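I'd been trying to get Tetsuya Hattori on the phone since October, so of course when he finally called back I was in line at the pharmacy with a basket full of cough drops. "Is this a bad time?" he asked. It was a terrible time. I said it was perfect and sat down on the blood pressure bench.

If you watched even one season of *Troncoso*, you know his face. He was the quiet brother-in-law, the one who ran the boat shop and got maybe four lines an episode until the writers noticed that people were making fan accounts for him. By the end he was on the poster. Then the show wrapped, he did the cooking thing on Tudura for a while, and after that he pretty much dropped out of sight.

So where did he go?

"Home," he said. "I went home and slept. Then I got married, which you people somehow missed."

We did miss it! I asked how you keep a wedding quiet when strangers know what you order for lunch, and he laughed so hard he had to put the phone down. There were 70 guests, he told me, and the invitations said it was a birthday party for his aunt. "She got presents. She kept them, too."

He won't give me his wife's name and I didn't push. She works in Hasomport, she has never seen the show all the way through, and they met because he parked in her spot. "She left a note. It was not a nice note. I still have it in my wallet."
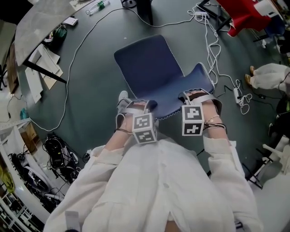
*White sleeves and a navy chair.*

The marriage is obviously what makes him happy, but I wanted to hear about the money stories too, because those got loud a couple of years ago. One site had him buying a house with 9 bathrooms. "I would love to know where it is," he said. "I have two bathrooms and one of them has a door that doesn't close." He did do well from the Flavard ads (the shaving cream ones, with the goat) and he says that campaign paid for his mother's kitchen. He wouldn't tell me the number, and he changed the subject to the goat, who was apparently a diva.

What surprised me was how much he remembers about the bad stretch before *Troncoso*. He kept a notebook of auditions back then and quit writing in it at 502. "I got seven callbacks out of that whole book," he said. "Seven! My dad thought I was lying about where I went all day."

His dad came to the set once, stood next to the craft table for almost the whole shoot, and told the director the boats were the wrong kind. They were, too. They swapped them out the next season.

I asked if he'd go back to series work. He took a while with that one - long enough that I checked whether the call had dropped. "If it shoots close to home, sure. I'm not living out of a hotel again. I like my own coffee cup." There's a script on his table right now, a small family drama, and he's read it twice. He says the part is a dentist.

"Do I look like a dentist?" he asked me.

I told him yes, kind of, and he said his wife had said the same thing. Then my number came up at the counter and I had to go pay for my cough drops.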